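Can it do the chores yet? Speaker notes
Guoqing Cui, Thorlacius, October session, 38 minutes plus questions

Opening (no slide)

Say the title question once and answer it straight away: some chores, some of the time, in simulation more than on a real floor. The rest of the talk is about which chores and how we know.

Define "chore" before anyone asks. For this talk it means a task a person does without instructions and without looking forward to it. Wipe the counter, open the dryer, move parts from one bin to the next. Shop-floor work counts if the parts arrive in no fixed position. A welding cell with a fixture is out of scope. That problem was solved a long time ago by bolting everything down.

Slide 2. What we ran

Project name is Pirnano. 388 task variants, all simulated, built on room layouts from Joltcombe. Two-armed robot, parallel fingers. Each variant changes the position of the objects, the surface textures and the starting pose of the robot. 2481 episodes were scored for this talk. Pause here and let people write the number down if they want it.

Scoring is pass or fail at the end of the episode. No partial credit. Mention that Kenow scores by stage, so the two sets of results should not be put in one table.

Slide 3. Contact

Main point of the slide: reaching is cheap and contact is expensive. Getting the fingers to within a hand's width of a target is a planning problem with good tools behind it. The last stretch depends on where the surface is, which way it faces and what else is in the way.
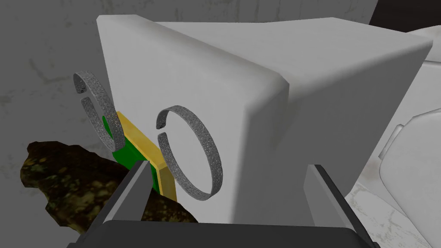

Open gripper in front of a white block, with two gray split rings on its front face. Simulated view from behind the fingers.

Talk through the center ring. It is a thin flat band with a gap on the left side. Seen at this angle it is a tilted ellipse, and a detector trained on closed circles will give a center that is off. A person sees a ring and hooks a finger through it. The planner needs a contact point on the band, an approach direction and a clearance on both sides of the fingertip.

The second ring is harder. It is closer to edge-on, so the opening is only a narrow loop in the image. If the policy picks that one, the wrist has to turn or the base has to move. Base moves cost time and add position error. Most policies we tested try to do it with the wrist.

Note on clutter: the yellow frame and the green panel sit low on the front of the block, near the left finger. For a person this is no obstacle at all. For the planner it is more geometry to stay clear of, and a conservative margin can rule out an approach that would have been fine.

Note on the white surface: smooth, matte, almost no texture. Stereo depth does poorly on this kind of finish in real kitchens. Our simulated depth does not have that problem unless we add noise, so any result on a plain white appliance should be read as the easy case. Say this clearly. It is the first question we get from people who have worked on hardware.

Slide 4. Where the arms go

Change of subject. So far the view was from the hand. The other half of the job is what the arms do relative to each other and to the room. 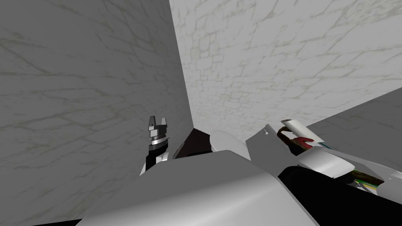

Both arms in a corner between marble-textured walls. Left gripper upright, right arm reaching in diagonally.

Corners are where two-arm plans run out of space. The left gripper is pointing straight up beside the wall. The right arm comes across from the other side, with a pale cylindrical piece at its tip. Ask the audience where the elbow can go from a pose like this. Wait for an answer, then move on.

Three things to cover, in whatever order the questions allow:

Self-collision. The shoulder shell is wide and rounded, and it takes up volume that the arms would like to pass through. Checking against a simple box is fast and throws away good paths. Checking against the mesh keeps them and slows replanning. We use the mesh at grasp time only.

Cables. There is a thin bundle along the side of the right arm. On hardware, cables like these catch on drawer pulls and door edges. Our collision model leaves them out – a known gap, and on the list.

Camera view. A steep upward view gives plenty of wall and little of the work. Policies that rely on a single fixed view lose the target when the body leans or turns. Adding a wrist view helps with that and costs bandwidth.

Slide 5. Results, short version

Read the table from the top. Free-standing rigid objects first, then handles and pulls, then anything soft, then anything that needs both hands at once. The pass rate drops at every row. Do not spend time on the decimals.

Skip the appendix unless someone asks about retries. If they do: one retry allowed, same episode, clock still running.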